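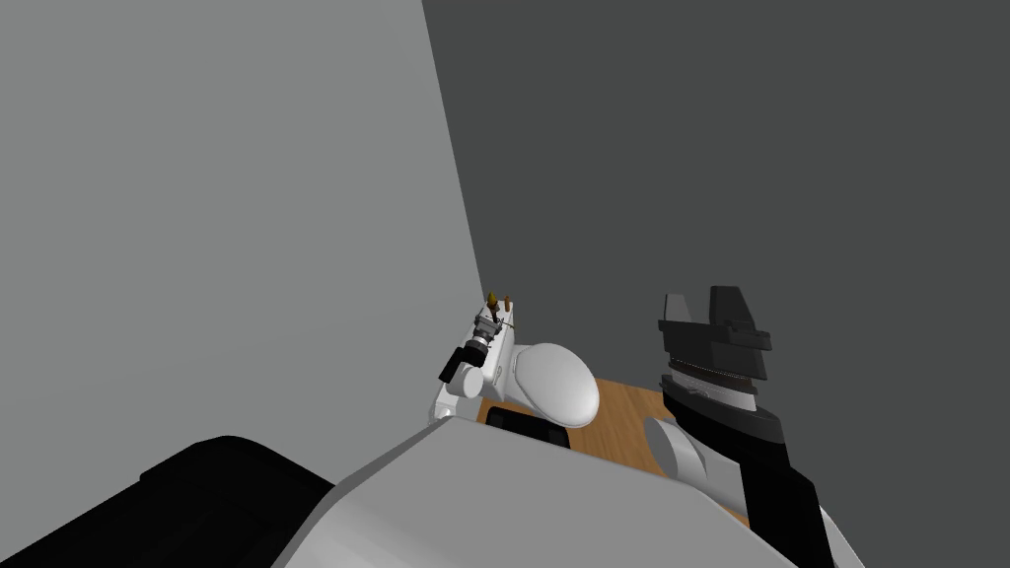 4. Missed contributions and what people did next

4.1 Setting and data

The accounts in this section were held at Bisthorpe, a small brokerage that serves mostly first-time investors. Its customers choose their own funds and decide how much to put in each month. There is no adviser on the account and no automatic rebalancing. A customer can set up a standing transfer from a bank, or can move money by hand whenever it suits. The default fund on the order page is the Perley balanced fund, although customers are free to pick another one, and many do.

We were given records for 247 accounts whose owners had agreed to take part. An account entered the sample if it had been open for a full year before the study began and if its owner had made a contribution in most months of that year. Accounts used for a business were left out. So were accounts with two named owners, as we could not tell which of them had made a given decision. Names and bank details were removed by Bisthorpe before the records reached us.

We asked all owners to fill in a short survey, and 200 of them did. The survey asked about household income, other savings, debt, and the reason for opening the account. It also asked the owner to recall any month in which no money had gone in, and to say why. The survey answers were matched to the account records with a code that the owners themselves did not see.

A missed contribution is defined here as a calendar month with no deposit, following at least three months in a row with one. This is a strict rule. It leaves out people who put in money every other month as a matter of habit, and it leaves out the first months after an account is opened, when deposits are uneven for most people. We tried a looser rule as well, with two months in place of three. The results were close enough that we report only the first version.

4.2 Standing transfers and deposits made by hand

Owners with a standing transfer missed fewer months than owners who moved money by hand. This agrees with earlier work on workplace plans and was expected. What interested us more was the behavior after a miss. In the group with standing transfers, a miss was often followed by a long gap. The transfer had been canceled, and starting it again meant logging in, entering the bank details, and waiting for a test deposit to clear. In the group that moved money by hand, a miss was usually followed by a deposit in the next month, sometimes a larger one.

We do not read this as a case against standing transfers. Over the whole period the first group still put in more money. But the two kinds of saver run into trouble in different ways. A person who pays by hand faces a small decision each month and sometimes gets it wrong. A person with a standing transfer faces almost no decisions at all until something forces one, and that decision then tends to stick for a long time.

The survey answers help to explain the difference. Owners who had canceled a transfer mostly described a single event, such as a car repair, a dental bill, or a change of job. Many wrote that they had meant to restart it and had put it off. One wrote that she had thought the transfer was still running and learned otherwise from her year-end statement. Owners who paid by hand gave less dramatic reasons. They had forgotten, or they had been traveling, or the money had gone to gifts and travel over the holidays and they had decided to wait until February.

4.3 Catching up

A second question is whether people make up for the missed amount. We compared the deposits in the six months after a miss with the deposits in the six months before it. Full catch-up was uncommon. Among all accounts with a miss, 20 percent had made up the missing amount by the end of the six months. The rest had either gone back to their old monthly figure or settled at a lower one.

Those who caught up were not the owners with the highest incomes. They were more likely to have a stated goal for the money and a date attached to it. The goals were ordinary ones: a down payment, a child's first year of college, a roof. Owners who described the account as being for retirement, or for the future in general, were less likely to catch up, even when they reported enough spare cash to do so. This is in line with the idea of mental accounts, in which money with a label is treated with more care than money without one.

We looked for an effect of market conditions and found little. A few owners wrote that they had stopped because prices had fallen, and a few others wrote that they had stopped because prices had risen and they were waiting for a better time to buy. In the account records these two groups behaved in much the same way. Most came back later than they had said they would, and they did so at prices no better than the ones they had been waiting out. The numbers are small and we would not lean on them.

4.4 The reminder message

Partway through the study, Bisthorpe began sending a reminder to any customer who had gone a full month without a deposit. The reminder was sent through Tudard, the message service that the firm uses for statements and trade notices. It gave the date of the last deposit and a link to the transfer page. It did not mention fund prices or returns.

The reminder was introduced for customers in Cisternas first and for everyone else two months later. The firm made this choice for its own reasons, and it was not random. Still, it allows a simple comparison over those two months between owners who could have received the message and owners who could not. Among owners who paid by hand, the reminder made no clear difference. Most of them would have come back the next month in any case. Among owners with a canceled transfer, the share who restarted was higher in the Cisternas group. The gap narrowed once the message was sent to everyone.

Some caution is needed. Owners in Cisternas were older on average and had held their accounts longer. We controlled for both, but there may be other differences that the records do not show. The message also arrived in a channel that some customers had muted. Tudard records whether a message was delivered and does not record whether it was opened, so our estimate covers the effect of being sent a reminder and may understate the effect of reading one.

4.5 Coding of the written answers

The open survey answers were read by Aldana Arancibia and Guido Tedesco, who worked separately and did not have the account records in front of them. Each answer was given one main reason from a list drawn up after a first reading. The list covered unplanned expenses, loss or change of income, forgetting, waiting on the market, a planned pause, and other. Where the two readers disagreed, they met and settled on one code. Most of the disagreements concerned the line between a planned pause and an unplanned expense. An owner who writes that he stopped for the summer because of a wedding could belong in either group, depending on how long he had known about the wedding. These answers were coded as planned pauses unless the owner said otherwise.

Recall was a weaker point than coding. When we compared the months that owners remembered missing with the months in the records, the match was poor for anything more than a year back. Owners tended to remember one long gap and to forget single months. They also placed gaps later than they had happened. For this reason the tables use the account records for the timing of every miss and use the survey only for the stated reason. Where an owner gave a reason but the records showed no miss near the month named, the answer was dropped.

4.6 Limits of the sample

All of the owners in this sample had already shown that they could save in most months of a year. The results say nothing about people who open an account and never get going, or about those who close it within a few months. They also cover only one firm. A saver who stopped depositing at Bisthorpe may have been putting the same money into a bank account or paying down a card, and in that case the missed month is a change of place and not a drop in saving. The survey asked about this, and a fair number of owners did report paying off debt during a gap. We return to those owners in Section 5, where the household balance sheet is treated as a whole.

Figure 2. Two robot arms against light and dark grey walls. Computer rendering.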